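How People Teach Robots to Move

A page for young readers from the Lenow Science Center, Winonport

Robots do not know how to do a job when they are first switched on. A new robot has motors, wheels or legs, and parts that help it sense the world. It does not yet know how to cross a plaza, open a drawer or set down a cup. Someone must give it instructions.

One way is to write a computer program. A program is a long list of steps, and each step must be very exact. For some jobs this works well. For other jobs the list would be far too long. Think of walking across your schoolyard. Could you write down every turn of your foot and every small change in your balance? Most people could not, even though they walk every day.

For this reason, many engineers choose to show the robot what to do. This is called teaching by demonstration. A demonstration is the act of showing how something is done.

Teaching by Hand

In the first kind of demonstration, a person takes hold of the robot and moves it. The motors are set so that the robot's arm can be pushed and pulled easily. The teacher guides the arm along the path it should follow. While the arm moves, the robot keeps a record of where each joint is. A joint is a place where a robot can bend or turn, like your elbow or your wrist.

You may have learned to write in a similar way. An adult may have placed a hand over yours and helped you form the letters.

Teaching by hand is best for robots that stay in one place. It is harder to use with a robot that travels, as the teacher would have to walk beside it the whole way.

Teaching by Remote Control

In the second kind of demonstration, the teacher does not touch the robot. The teacher holds a controller and steers from a distance. The special word for this is teleoperation. "Tele" comes from a Greek word that means "far."

The controller may look like the one used for a video game. When the teacher pushes a stick forward, the robot moves forward. When the teacher pushes the stick to the side, the robot turns. The robot saves two things together: what its camera sees, and what the teacher tells it to do at that same moment.

At the Damgaard Outdoor Robotics Program, robots are taught in open places near buildings, where there are curbs, steps and people passing by. 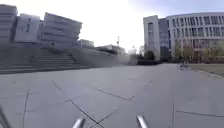

A robot's view across a paved plaza. Two of the robot's own metal rods can be seen at the bottom.

Look at the picture and imagine that you are the teacher. Where could a robot travel safely? The wide gray paving is smooth and open. The stone steps on the left would be a problem for a robot on wheels. On the right there is a low curb next to the grass, and in the distance there is a small figure with a bicycle. A good teacher pays attention to all of these.

The lines between the paving slabs are important too. To a person, they are clearly lines on the ground. To a robot that is just beginning to learn, a dark line might be a crack, a step or the edge of something. When a teacher drives over such lines again and again, the robot has many examples to learn from.

Why One Lesson Is Not Enough

A robot that has been shown a task once may be able to copy it once. It may fail if anything changes. The sky may be brighter, or a bicycle may be in a new place.

Teachers therefore repeat each lesson many times. For one project, called Loltirgate, the Damgaard teachers recorded 817 short drives in 37 different places. Some were made in the morning and some late in the afternoon, when shadows are long. No drive lasted longer than 30 seconds.

After the drives are recorded, a computer studies them and looks for patterns. It compares what the camera saw with what the teacher did. Little by little, it learns to choose a movement by itself. This part is called training.

What Happens When the Robot Makes a Mistake?

Mistakes are expected. During a test, a person stays ready with the controller. If the robot heads toward a wall, the person takes over and steers it away. That correction is saved and becomes a new lesson.

The teachers can make mistakes as well. In the Loltirgate project, 17 drives were taken out before training. In these, the teacher had turned the wrong way or stopped too soon. A robot will copy a poor example as readily as a good one.

Words to Know

Controller: a device used to steer a machine.
Demonstration: showing how something is done.
Joint: a place where a robot can bend or turn.
Teleoperation: moving a machine from a distance.
Training: the part of the work in which a computer learns from examples.

Try It Yourself

Ask a partner to be the robot. Choose a clear, safe space indoors and place a cushion on the floor. Guide your partner to the cushion using only the words "forward," "left," "right" and "stop." Then move the cushion and try again. Write down which words you used and where your partner became confused. Change places when you have finished.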